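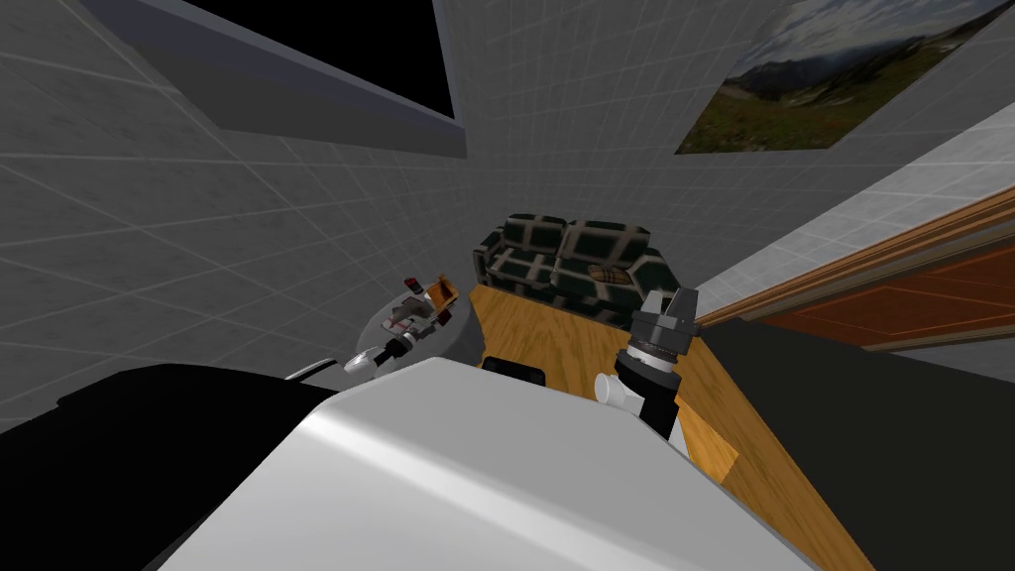 If you play Pulisar with the same group most weeks, sooner or later somebody will say, "We should run our own custom night," and everyone will agree it's a wonderful idea, and then it will quietly land on you. That's how I ended up hosting them for the Bistard squad, and I've been doing it long enough now that people write to me for the steps. I've put them all down here, in the order I do them myself, so I can stop typing them out in messages (and so I can look them up when I forget, which I do).

Last checked 03/07/2024, on the current version of the game.

## Before you make the lobby

Settle on your map first. I love Wurkthorpe for a first custom night. It's small, there's decent cover near the river, and newer players don't spend ten minutes running across a field only to get knocked out by someone they never saw. The bigger maps are lovely too, but they really want a full lobby, and you may not get one on your first try.

Next, decide on team size. Our group plays in squads of four, and I let people pick their own teammates up to the day before. After that I fill the gaps myself. Do tell people this when they sign up! I once moved two brothers onto different teams without knowing they were brothers and heard about it for the rest of the evening.

Then write a short sign-up post. Mine asks for:

- in-game name, spelled exactly as it shows on the profile
- preferred teammates, if any
- region
- whether they're all right with being on the stream

Please don't skip the last one. Some folks would love to play and would rather not have their voice going out to strangers, and it's much nicer to know before you start.

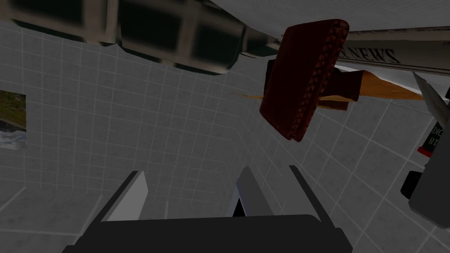 ## Setting up the lobby

1. From the main menu, open **Play**, then **Custom**, then **Create Room**.
2. Give the room a name people will recognize. I use the squad name and the map.
3. Set a password. Send it in your group chat and keep it off the stream title.
4. Under **Match Rules**, choose your map and team size. Leave the weather on default the first time.
5. Turn **Auto-Fill** off. If you leave it on, the game will shuffle your carefully arranged teams the minute somebody drops out.
6. Save the whole thing as a preset, and next time you'll only have to change the password.

I open the room a good while before the match. People trickle in, somebody always needs to update the game, somebody else is eating dinner with one hand – it all takes longer than you'd expect. While we wait I read the rules out loud once, slowly, and then I paste them in the chat for the ones who weren't listening.

If you're going to stream, add a delay. It goes in your streaming program, under the advanced settings, and two minutes is what I use. Without it, anybody with the stream open on a phone can find out where every other team is hiding. I trust my regulars completely, but the temptation is right there, and it's kinder to take it away.

## Scoring

I keep the scoring very plain. Points for placement, one point for each knockout, and the totals go in a shared sheet that everybody can see. For a while I used Prado, a little score tracker one of our players put together, and it's handy once you're running several matches in a row. For a single evening a sheet is fine.

Take a screenshot of the results screen after *every* match, before you do anything else. It closes by itself if the host leaves the room, and you can't get it back from the match history. Our best night so far went to a team with 81 points, and I only know that from the screenshots, as the sheet had somehow lost a whole round.

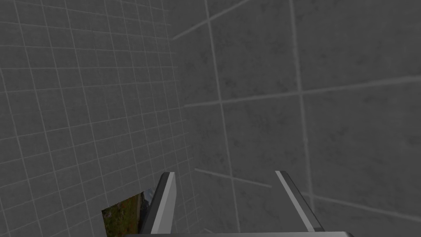 Zihan Jiang left a comment under the earlier version of this guide that I think is worth keeping: "Have a second person take the screenshots too. Our host crashed on the results screen and we had to replay the round. Also, make sure the backup person is an admin in the room, or the match just ends when the host drops."

I've done it that way ever since. To make someone an admin, click their name in the lobby and choose **Share Controls**. You'll have to do it again each time you create a room, even from a saved preset.

## Prizes, if you want them

You don't need any. We ran our customs all spring for nothing but bragging rights and people came back happily. If you'd like to give something away, keep it small and say up front exactly what it is and when it will be sent. I put aside nearly 700 coins for our August night, split between the winning team and one random player, and the random one got the louder cheer!
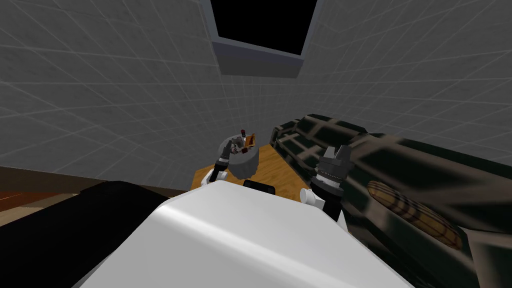 Send prizes through the in-game gift menu, and double-check the name before you confirm, letter by letter. Gifts can't be pulled back. New friends also have to sit on your list for a little while before the gift button shows up for them, so ask everyone to add you when they sign up, and accept the requests as they come in.

When the last match is over, post the final scores in the group, thank the people who helped, and ask which map they'd like next time. Leave the poll open overnight for anyone in a different time zone.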